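Sesta Gingham Table Covers
Trastness Contract Linens
Product group: Table covers, woven and coated
Page updated 3 November 2021

Overview

Sesta is a checked table cover for cafes, school dining rooms, church halls and rental stock. It is sold in cut pieces and by the roll. The check is the same on every size, so pieces from different orders can be used side by side. Small shade differences between dye lots are normal. If an exact match matters, ask for one lot when ordering and write the request on the order form.

Versions

Sesta W is woven cotton and polyester. It is washed, pressed and folded like any other table linen.
Sesta C has a clear wipe-down coating on the top face. It is not to be machine washed or ironed.
Both versions come in yellow, red, green and navy, each with white.

Sizing

Measure the table top, not the frame under it. Add twice the drop you want to the length and to the width. A drop of 7 inches is the usual choice for seated dining, and keeps the cloth clear of the lap. For display tables, where the legs should be hidden, order the floor-length cut and give the table height.

Two tables pushed together should be covered with one long piece where the roll width allows. If two pieces must be used, lap the second over the first with the overlap facing away from the door. Line up the checks before fixing the clips.
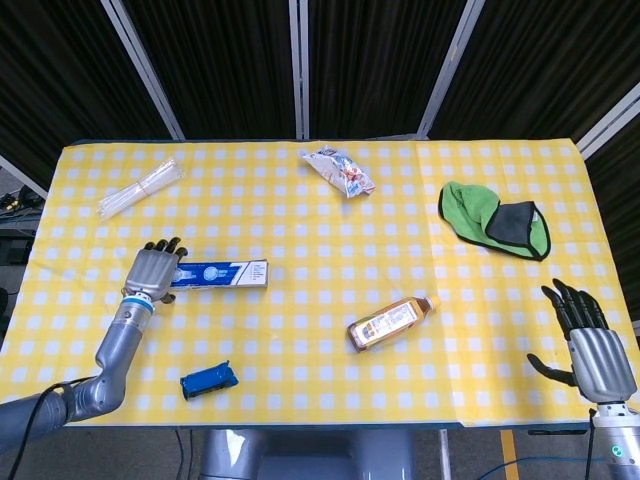
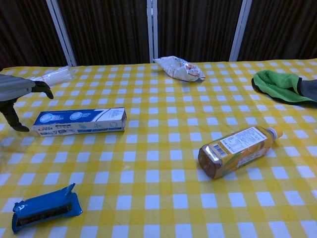 Yellow and white check, on a table.

Edge finish

The standard edge on Sesta W is a double-turned hem with mitered corners. Contrast binding can be added to either version. Sesta C is supplied with a plain cut edge unless binding is ordered. The cut edge will not fray, but it may curl if the piece is stored folded.

Roll supply

Full rolls are 49 yards long. Rolls are shipped on a cardboard core in a plastic sleeve and should be stored flat, off the floor. Part rolls are cut to order and cannot be returned.

Care, Sesta W

Wash before first use. Wash colors apart from whites, warm, with a detergent that has no bleach. Tumble dry low and remove while slightly damp. Press on the reverse side. Fold lines from shipping come out in the first wash and press. Treat oil and tomato stains before washing, as dryer heat will set them.

Care, Sesta C

Wipe with mild soap and water, then dry with a soft cloth. No scouring pads or solvent cleaners. Use a mat under hot dishes. Store rolled with the coated face out.

Wear data

The coating on Sesta C was tested at our Agyeman finishing plant to 2,000 wipe cycles with a damp cloth and neutral soap. Color change was rated as slight. The test report is sent on request.

Ordering

Cut pieces ship from the Privalgate warehouse. Bound edges add 7 working days. Contract pricing starts at 2,000 yards per year, all colors combined. The price list issued in August remains in force.

Swatches are free to trade accounts. Technical questions on sizing, binding and care go to Nii Dramani, Product Desk, Trastness Contract Linens.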